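How to set up a mixed items table for a picking arm (and what to sort out with your team first)

Last updated June. Written for small sites - returns rooms, packing benches, stock rooms. If you've got a proper engineering department you won't need this.

We put the first arm in at our Dirdale site and the second at Skinner, both on the returns bench. Software is Grendurow. Most of what follows is stuff we got wrong at Dirdale and then didn't get wrong at Skinner.

Before you start

You'll need:
a table that doesn't rock
a plain cloth or mat with a bit of grip
a handful of real items off your own shelves
the people who do the job now, for at least one morning

Don't skip the last one. We did. Cost us two weeks.

Step 1. Ask what's awkward

Go to the bench, ask which things people hate handling. Write down the answers as they come. Ours were crisp packets (slippery, change shape), anything see-through, anything that rolls, and big light boxes that look heavier than they are. The supplier's list had none of that, just cartons. Cartons are easy.

Step 2. Fix the table

Lock the castors if it has them. Cloth flat, no folds, pulled right to the edges. Smooth tabletops let tubes and tins roll off the moment the gripper nudges them, felt or carpet type cloth slows them down. Mark the leg positions on the floor with tape so you can put it back after the cleaners have been.

Step 3. Lay out the items

Start with 5 or 6. Mix them up - one tall, one bulky, one flat, one soft, one clear. Leave the front of the table free so the arm has somewhere to put things down. Let a couple touch or overlap, becuase they will in real life.
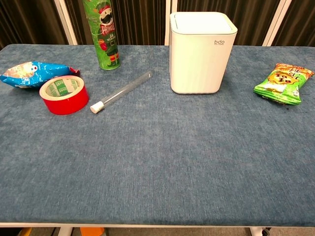 A starter layout: snack bags, red tape, test tube, Pringles can and a white bin, front of the table left clear.

Notes on the layout:

Tape laid over the end of a bag is a good early test. The arm has to take the tape first or it drags the bag with it.

Clear tube on a blue cloth is a hard one for the camera, all it gets is the cloth showing through. The white stopper is your friend, tell the software to look for that end.

Tall can, grip round the middle. Not the top.

The bin is too wide for the small gripper fingers at Dirdale, we swapped to the wider pair. Check yours before you run it, not during.

Step 4. Run it slow

Quarter speed. One person at the stop button, one person watching, no one else inside the line. Ten picks, stop, talk. Then move the items about and go again. Don't put everything back in the same spots, you'll only teach yourself that it works on that one layout.

Log every miss with a word or two. "Slipped." "Wrong item." "Squashed bag". Fancy codes don't get filled in.

We did 1,000 picks at Skinner before we let it near real returns. Took roughly 10 shifts, fitted in around normal work. Felt long. Worth it.

Step 5. Agree who does what

This is where it changes things for people so don't leave it to the end like we did.

Lifting and sorting went to the arm. Checking, deciding what's damaged, and anything odd stayed with the bench. On paper that's an easier job. In practice it's more staring at a screen and less moving about, and some of our lot didn't like that one bit. Two asked to go back to goods-in and we let them. Others were glad to give their wrists a rest.

Things we now put in writing before switch on:

Who can stop the arm. Answer: anyone.
Who can restart it. Trained people only, named on the board.
How long one person minds it. We say 2 hours then swap.
What happens to the hours saved. Say it plainly, even if the answer is "we don't know yet". Rumours start by Monday otherwise.
Pay for the extra training. Sort the grade first.

Step 6. Add the next lot

Once the misses drop off, add items a few at a time. Let the bench staff pick them, they're better at finding the nasty ones. Ours went straight for carrier bags. The arm still can't do carrier bags.

If it keeps missing

Check the lights before anything else. Afternoon sun on shiny packets threw ours out every day until we got a blind.
Check the cloth hasn't crept.
Wipe the gripper pads.
Restart Grendurow, then re-do the table height. It forgets.

Ornitz gets its arm next, on the packing side. Will add a section on boxes when thats up and running.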